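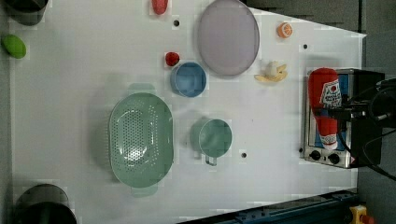 ## Orkmont table arm with the Kustodton software: can it clear up a kitchen yet?

I have used the Orkmont arm for two months in our workshop in Skindley, and my colleague Veikko Oksanen has used it nearly as much. We wanted to know one simple thing before we recommend it to anybody: can it do a small kitchen chore without a person standing next to it? My short reply is "sometimes". The long reply follows.

The arm costs 3830 pounds without the table. For this money you receive the arm, the gripper, the wrist camera and one year of the Kustodton software. The reach is 622 millimetres, and I would be glad of a bit more. When things are spread over a full table, as we like to do it, the far corners are difficult for it and the movements become slow and careful, like a person who is leaning too far.

### Picking up

Bowls and plates were the first surprise for me. I expected them to be easy. The gripper has to take a bowl by the rim, and if it comes down a little too far to one side, it pushes the bowl away and then must look for it again. A colander is better, if it has flat handles. The toy foods are mostly fine, only the peeled banana gives trouble, with its flaps going out in every direction.

I asked the arm to move the ketchup more than any other object. I kept a notebook for this, and in 282 attempts it brought the bottle to the right place a little more than half of the time. A child of six would be bored with such a task and would also be much faster.

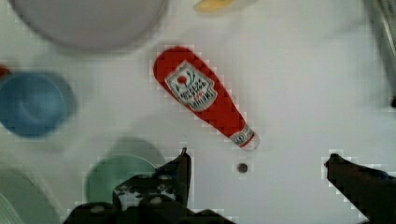
Long objects are where the software shows both its good and its bad side. It understands quite well which way a thing is lying, and it turns the wrist before it goes down. But it does not always choose a sensible place to hold. With a squeeze bottle on its side, the fingers can come in open near the cap, at the narrow end, while the wide red body is the heavy part. If they close there, the bottle swings when it is lifted. Veikko says I should be more patient, and that the next version will choose better. Maybe so, but I review the version I have.

### Living with it

The noise is low. The start in the morning takes too long, and the software wants to update at the worst moments. When I wrote to the support office in Heywood, I had a reply from Chia-hao Mak on the same afternoon, with clear instructions, and the fault was gone.

Washing up we did not try, as the gripper is not made for water. Wiping the table we tried once in December, and I do not wish to repeat it.

### Should you buy it?

For a school or a small laboratory, yes, I think the price is fair. For a family kitchen, no. You would spend more time watching the arm than putting the dishes away yourself. I give it three stars out of five, and I will write again when the new version is out.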